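A Friday at the Halliday open day

My sister sent me the link with the words "you'll hate this, go". Halliday is the old cannery building past the rail yards, the one with the sawtooth roof, and for the last few years the back half of it has been let to firms that say they are going to take the dishes off our hands. Once a year they let the public in. I went on 2023-04-21, took the afternoon off for it, and paid more for parking than I did for lunch.

I should say where I stand. I ran the floor of a hardware store for a long stretch of my life. I have been promised a machine that will restock shelves since before my knees went, and the shelves are still being restocked by teenagers. At home I have a robot vacuum that gets beaten by the fringe on the hall rug. So I walked in with one question: can any of these things do a chore yet, start to finish, in a place that hasn't been tidied up for them first?

The first stop was Guso, which wants to sell a shelf stocker to small grocers. They had a mock aisle with cereal and tinned tomatoes, and a cart with an arm on it parked at one end. The cart was being charged. We were told it would be ready at two, and at two we were told it would be ready later. I ate a butter tart and read the brochure, which has a great deal to say about labour shortages and nothing at all about what happens when a customer leaves a jug of milk in front of the crackers.

Calar had the laundry booth, and the biggest crowd. A very patient young woman folded a towel by hand to show us how hard towels are. I agree that towels are hard. She was much better at it than I am.

Drirnel was upstairs, and it was the part of the day I had been most curious about, as their sign by the stairs said "Household Manipulation". I was picturing a kitchen. What they have is a room with desks, a kettle and a lot of screens, and the work goes on inside the computer. Darius Ozoliņš, who showed our group around, was frank about it. The jobs they teach are the small pieces of a chore: go to a thing, close on it, lift it, take it where it's wanted. The thing, on the afternoon I was there, was a cube.

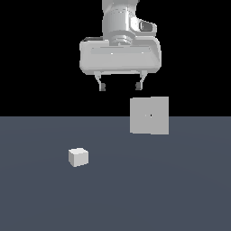
I asked him how long before a cube becomes a cereal bowl with milk in the bottom. He said the honest answer was that he didn't know, and I liked him for it. A bowl is thin at the rim and slides about. Milk moves. A bowl in my house is also usually under a frying pan, and there is a fork in it.

A man in our group, a retired machinist by the sound of him, wanted to know why they didn't use a real arm and a real block of wood. Ozoliņš said a computer can run the same small job over and over all night with nobody there to pick the block up again, and that the log on his screen stood at 3477 tries since he had last cleared it. The machinist said he'd had apprentices like that. I wrote the number down because it struck me as a lot of goes at a thing my grandson managed in his high chair.

To be fair to Drirnel, and I am trying, there is sense in it. You don't learn to clear a table by clearing a table. You learn to hold a spoon first. My trouble is with the sign by the stairs. There's no household in that room. There's a flat floor, a plain block with square sides, and no cat. In the store we had 11 aisles, and I couldn't name you one stretch of shelf where everything was square, dry and standing by itself with space on every side.

We did get a longer look at one of the lifts before the tour was moved along. I'll give it this much, it had the block properly between the fingers and up off the floor.

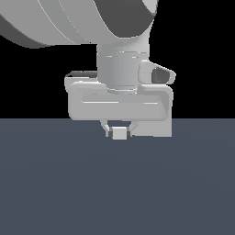
The cube in the gripper, on screen at Drirnel.

Someone behind me clapped. I didn't, but I did stay for a second look, and I asked what the next job would be once they were happy with this one. Two cubes, Ozoliņš said, one set on top of the other. Then maybe a drawer - he has a soft spot for drawers, having spent a whole winter on the handle of one at his last job.

Back downstairs the Guso cart had come off its charger and was moving tins from a box to a shelf at the pace of somebody reading each label. A staff member stood at its elbow and straightened the tins after it. I watched it do eight. In my day we'd have had that case up and the cardboard flattened before the cart had finished thinking about the second one, though I grant you we also went home at six and the cart doesn't.

There was a draw for a robot mop, which I did not win.

If you want to go next year, the doors are on the rail yard side and the signs are poor. Go upstairs early, before the school groups, and ask questions, as the people doing the work will tell you a lot more than the brochures will. Halliday is also having a smaller evening in June, with the laundry people only. I may look in. My sister wants to see the towels.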